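Writing Rules for a Robot in a Toy Kitchen

Project report, Human-Robot Systems studio, Stuvley College
Bronisława Wieczorek and Senyo Amissah

Background

Our assignment was to pick a shared robot station, find out what rules people were working under, and leave behind better ones. We picked the play kitchen station in the Cliston building because it was down the hall from the vending machines and because we assumed it would be the easiest. A toy kitchen has no heat, no blades and no plumbing. How many rules could it need?

When we started in March it had 31 lines of them, taped to the wall on four sheets in at least three people's handwriting. One said "DO NOT use the spoon." Another, lower down, said "Put the spoon back when finished." A third had been crossed out so thoroughly that we can only report it once existed and that somebody felt strongly about it.

This report covers how we cut those sheets down to a one-page practice document, how we tested it on people who hadn't asked to be tested, and which of our own rules we broke.

What standards already say

We read the industrial robot safety standards the library has access to, plus the material on collaborative robots. Most of it is written for machines that can move an engine block. Our arm has trouble with a full pot. Still, three ideas carried over well.

The first is that you assess the task and the tool along with the arm. An arm with an empty gripper and an arm holding a long utensil have different reach, and the second one has a part that can slip or fly off. Our wall sheets gave a keep-out distance for the arm and never mentioned what it might be holding.

The second is that stopping has to be easy and starting again has to be deliberate. On the old sheets the stop procedure was line 19. You would have had to be a fast reader.

The third is that somebody is in charge of the cell at any given moment, and everybody present knows who. Under the old system the person in charge was whoever was sitting closest to the keyboard, a position that changed whenever someone got up for pretzels.

What we left out was anything with a number we couldn't measure ourselves. It's tempting to copy a force limit from a standard and look responsible. We had no way of checking that the arm met it, so it would have been decoration.

Looking at the sessions

Before writing anything we sat in on sessions and went through the station log, which held 220 entries. A log entry is supposed to give the operator, the task, any stop and the reason for the stop. The most common reason given was "stopped." The second most common was a blank.

We ended up grouping the problems by where they happened in a session. Setup problems came from people who trusted that the last group had left things as they found them. Running problems were mostly about hands: an operator sees a utensil tilting in the gripper and reaches in to straighten it, the way you would fix a friend's collar. Shutdown problems came from leaving, which everyone does quickly.

The reaching-in habit worried us most. Every operator we interviewed said they never did it. We watched four of them do it the same afternoon. One did it while explaining to Senyo why it was a bad idea.

A spoon over the stovetop is the task we used for most of our trials. It looks harmless, and that makes it a good test of whether people follow a rule they find silly.
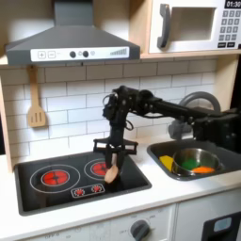 STATION PRACTICE

The rules, final version

We set ourselves a limit of one page in a type size that a person could read while standing. After a lot of arguing we got to 6 rules.

1. One operator at a time. Say it out loud when you take over. Say it out loud when you hand off.

2. Know where the stop is before power goes on. Touch it, don't point at it.

3. Hands stay out while the arm is powered. This includes fixing a tilted utensil, picking up toy food and "just moving the pot."

4. Measure your keep-out distance from the tip of whatever the gripper holds. If you swap tools, measure again.

5. Write down the starting layout before the first run, including anything in the sink. If it isn't written down, the next group can't reproduce it.

6. Every stop gets a reason in the log. "Stopped" is not a reason.

Rule 5 got the most complaints. Operators felt that the contents of a sink had no bearing on a stovetop task. Our answer is that an arm working over the stove may have the rest of its body passing over the sink, and a pot sitting there is one more thing for it to meet on the way. It also matters for anyone using the recordings later, who may want to know whether two runs began from the same kitchen.

Rule 4 replaced the spoon rules, both of them. Senyo wanted to keep the crossed-out one for historical interest and was outvoted, one to one, on the grounds that Bronisława was typing.

Testing the page

We took down the old sheets on a Sunday evening and put up the page. We told the station's regular users only that the rules had changed and that we'd be sitting in the corner.

Over the trial period the arm made 1544 logged moves under the new page. We recorded 3 hands-in violations of rule 3. Two were by regular users, both going after toy food. The third was by one of the authors of this report, who had written rule 3, and who has asked that it be noted that the pot was "really close to the edge."

We can't claim the page caused an improvement. We had no clean count from before, people knew we were watching, and four sheets of old handwriting are not much of a control condition. What we can say is that stop reasons in the log got longer. We now have "gripper closed next to spoon instead of on it," "forgot which joint was which," and "Katayama script ran yesterday's layout." (Katayama is the station's playback program. It will repeat a saved motion whether or not the kitchen has been rearranged since.) That last entry is a good argument for rule 5, and we've added it to the printed page as a footnote.

Speaking up at handoff took a while to catch on. People feel foolish saying "I have the arm" to one other person in a small room. We suggested "mine" and "yours" as a shorter form, and use went up right away, though the station now sounds like a volleyball game.

Problems with our approach

Our sample was whoever showed up. Most users were already comfortable with the arm, and comfortable users are the ones who reach in. A first-time user might need a page that explains more and assumes less.

We never tested rule 2 under stress. Everyone touched the stop when asked. Whether they'd find it when something was going wrong is a different question, and the instructor turned down our plan for answering it, which involved an air horn.

The keep-out distance is measured with a tape measure that lives in a drawer. If the tape measure leaves, rule 4 leaves with it. We tied it to the drawer handle. It has since been untied.

Finally, we wrote the page for this one station. The group at Wutdale asked for a copy and we sent it with a note telling them to redo rules 4 and 5 for their own setup. They have hung it up with our station's name still on it.

Recommendations for next semester

Keep the page to one side of one sheet. If a rule is added, look for one to drop or combine.

Read through the log once a week with the regular users and ask about the vague entries while someone still remembers them.

Put the stop reason field at the top of the log form. It's currently at the bottom, under "other comments," and people run out of patience before they get there.

Buy a second tape measure.

Last updated: March

Related reports
- Who Has the Arm? Handoff Phrases in Shared Robot Labs
- Labeling Saved Motions in Katayama So the Next Person Can Find Them
- Stop Button Placement at Three Student Workstations
- Wutdale Station Notes, Part 2

Stuvley College, Human-Robot Systems studio | Contact the studio office | Reports remain the copyright of their authors | Back to top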